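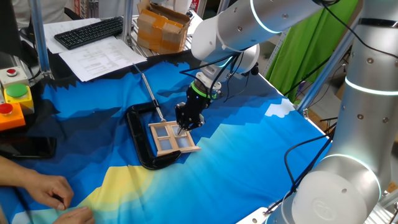

One of the two arms in the Kultport cell, with its gripper down at a corner of the little wooden window frame.

Renata Makowska starts her mornings with a cable. Before the computer, before coffee, she runs her hand along the black leads from the wrist of each arm to the base and feels for anything stiff or twisted. "You learn more from that than from the error log," she told me. "The log only knows about the cable once it's broken!"

I had come to Kultport, in Itberg, to talk about how you keep a two-arm cell in good shape when the job on the table changes all the time. Makowska has looked after this one from its first day, and she talks about it the way some people talk about an old sailboat: fondly, quickly, and with a lot of detail about fasteners.

The arms had run for 3,385 hours when we spoke. She does a full check every 440, and she does it in the same order each time. Power off, padlock on, then the base bolts with a torque wrench. Each bolt gets a paint line across its head so a turn shows up at a glance. After that come the joints, one by one, moved slowly through their whole range while she listens.

"I have my ear practically on the casing," she said. "A healthy joint has this lovely even hum. If there's a tick in it, I go back and do it again slower, and then I ask somebody else to listen, because after an hour you can hear ticks in anything."

The grippers get more of her time than the arms do. She takes the fingers off, cleans the slides with a dry brush and a lint-free cloth, and puts a thin film of grease back on. A thin film! She held up her thumb and finger with no gap at all between them to show me. In December she found a slide so packed with grease that wood dust had turned it into paste, and it took her most of an afternoon to get it moving freely again. She now keeps the tube in her own drawer.

Then there's the matter of where everything is. Two arms working over one table need to agree on it, and that agreement drifts. The cell's calibration routine, which they call Flimis after the folder it was first saved in, sends each arm to the same set of points and compares the answers. It used to be a whole morning's job. Now it takes long enough to sweep the floor, and Makowska clearly loves it.

"The first time both arms came down to the same point, I yelled," she said. "People came in from the hallway. I made it do it again for them."

She is just as keen on the low-tech parts. The cloth on the table, with its blue mountains and small white cloud, has to be smoothed out before a calibration, and a fold under a light part can tip it enough to spoil a grip. Thin metal rods are the hardest thing for the fingers, she said, so she checks with one after every service. If the rod turns in the grip, the pads come off again and she looks for grease on them first and wear second.

Worn pads are replaced in pairs. She buys them from Pesonen, a small supplier across town, and writes the fitting date on the back of each one in pencil. Her best pair lasted 1,080 hours. She has kept them, in an envelope. 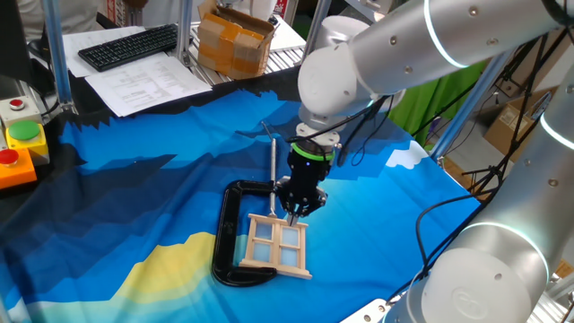

Gleice Cordeiro would like the pads changed sooner than that. A pad that still passes the rod check can already be uneven, she told me when I caught her on the stairs, and on soft wood the marks show up long before the slipping does. She wants them swapped at every full check, whatever they look like.

Makowska laughed when I brought this up. "Gleice is right about the wood," she said. "We're trying it her way on one arm until spring. I've got a notebook for it and everything."

I asked what she would tell someone setting up a first cell of this kind. She thought about the question for a good while, then talked for twenty minutes. Leave more slack in the cables than looks tidy. Mount the arms, let them run for a week, then tighten everything again. Make sure you can get a wrench on the bolts at the back without lying on the floor (she couldn't, at first, and moved the whole bench). Save the settings somewhere other than the cell's computer. Label both ends of every lead, even the short ones.

The next big job comes at 3,000 hours on the older of the two control cabinets, which was swapped in later than the arms and runs on its own count. It needs new fan filters and a new backup battery, and the battery has to go in with the power on or the joint positions are lost. Makowska has done it once before, with Bartosz Duda holding the flashlight.

"I'm looking forward to it," she said. "You get to see the inside of the cabinet!" The filters had already arrived. She was waiting for the battery.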